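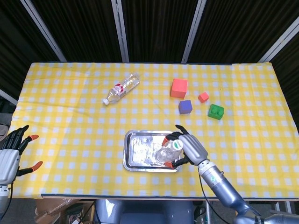
**What does it mean to teach a robot a task by demonstration?** A person moves the robot through the task, either by pushing its arms directly or by driving them from a distance, and the recorded motion is later used to train a control program that can attempt the task without the person.

## Overview

Teaching by demonstration is a group of methods for giving a robot a skill without writing out each motion as code. The person giving the demonstration is usually called the operator or demonstrator. One complete recording, from the starting pose to the finish of the task, is called an episode. A set of episodes for the same task forms a dataset.

The methods differ mainly in how the operator's intent reaches the joints of the robot.

## Methods

### Hand guiding

In hand guiding, also called kinesthetic teaching, the operator holds the arm and moves it. The motors are set to cancel the weight of the arm and otherwise offer little resistance. The method needs no extra hardware and gives the operator a direct sense of contact. It works poorly for hands with many fingers, as one person cannot place several fingers and a wrist at the same time. The operator's own arms also tend to block the view of the cameras.

### Remote control

In remote control, or teleoperation, the operator stands apart from the robot and wears or holds an input device. Common devices include:

- a leader arm, a small copy of the robot arm whose joint angles are passed to the full-size one
- a sensor glove, used for multi-fingered hands
- a handheld controller tracked in space
- a camera system that estimates the pose of the operator's bare hands

Finger motion has to be converted, or retargeted, because human and robot fingers differ in length and range. Errors in retargeting are most noticeable in small grasps, such as taking hold of a jar by its sides.

## Tabletop tasks

Much of the work is done on tables with light, inexpensive objects. Foam blocks, bottles, jars and shallow trays are typical. A usual instruction is to move one object into or out of a container while the others stay where they are. The objects not named in the instruction are called distractors.
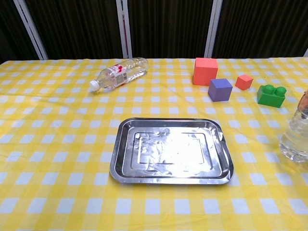
*Steel tray on a checkered cloth, with toy blocks and a bottle on its side behind it.*

Clear plastic and polished metal are hard for depth cameras, which may return gaps or false readings on them. Patterned cloths are used to vary the background between sessions - a program trained over a single plain surface often fails on another.

## Recording and review

Joint positions, hand commands and camera images are stored against a common clock. The Trellon format, used at the Mohamedi laboratory in Flinville, stores images at 20 frames per second and keeps commanded and measured joint positions in separate tracks. The difference between the two gives an indirect sign of contact.

Episodes are reviewed before training. Grounds for removal include a dropped object, a long pause, or a collision with the table. In the Plakov tabletop set, 263 of 3,000 episodes were removed on review, and around 950 of those kept involve a tray.

## Limitations

A trained program tends to copy the habits of its operators, including hesitations and needless detours. Teleoperation delay adds to the problem, as operators slow down to compensate for it. Most systems give no sense of touch, so grip force is judged by eye and is often higher than the task requires.

## See also

- Imitation learning
- Motion retargeting
- Haptic feedback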